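Litenbridge extends computer reuse scheme to rural libraries

01/03/2018

Litenbridge District Council has confirmed that its computer reuse scheme will be extended to rural libraries. Residents may hand in unwanted desktop computers at the Linach depot, where they are checked and repaired before being passed on to local households.

The council has set aside funding for 400 machines. Priority will be given to families with school-age children.

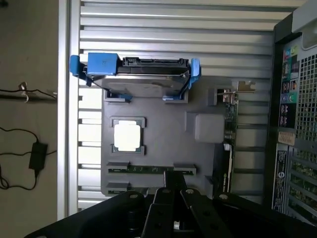
Councillor Maya Dabbas said the extension would "help more residents to study and look for work from home". Applications close in September.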